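About Filtville Kitchen School

Hello, and thanks for stopping by! I'm Roy Dunmore and I run Filtville Kitchen School, a small cookery school for people who reckon they can't cook. I was one of those people myself until I was well past forty, so you're in good company.

I used to fit carpets. Nineteen years of it, until my knees had had enough, and by then I'd started making the tea at home most nights (badly at first, then a bit less badly). A neighbour asked if I'd show her lad how to do a roast before he went off to college. He brought a mate. The mate brought his mum. Before I knew it I had people perched on the stairs with bowls on their laps, and my wife said, quite fairly, that I needed to find somewhere else to do it.

Somewhere else was the old paint shop on Danladi Road. It cost me 3,000 pounds to get the place fit to cook in, most of that on drains, and we opened in June with 2 cookers, a borrowed fridge and a kettle that tripped the lights. The kettle has gone. The fridge is still with us and I've grown quite fond of the hum.

What do we teach? Everyday food, mainly. Soups, stews, pies, eggs every way I know, bread if you've got the patience, and what to do with the end of a loaf when you haven't. I'm a big believer in leftovers! There's a whole evening class on them and it fills up faster than the Christmas one, which still surprises me. We don't do foams or tweezers, and if you want to learn how to spin sugar I can give you the name of a very good woman in Jivarden.

Classes are small and you'll cook everything yourself. I don't stand at the front and show off. I wander about, taste things, and tell you when it wants more salt (it usually wants more salt). Saturday mornings are for families, and children from seven upwards are welcome as long as a grown-up stays with them. Evenings start at half past six and we sit down together to eat at the end.

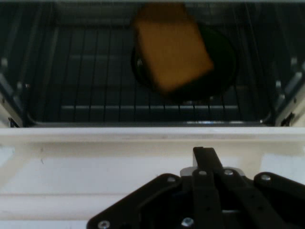
Bread and a round black pan at the oven.

We've had 1,017 people through the door so far. I know because I write every name in a big red book by the till, and I flick through it on slow days. Some came once and some have never really left. If you fancy joining them, ring the school or just knock when the lights are on. Bring an apron if you own one, and a tub with a lid, as you'll be taking something home.

Roy

Recent posts
Leftovers night: new dates added
How I make gravy without lumps
What to bring to your first class
Pastry for warm hands
Parking on Danladi Road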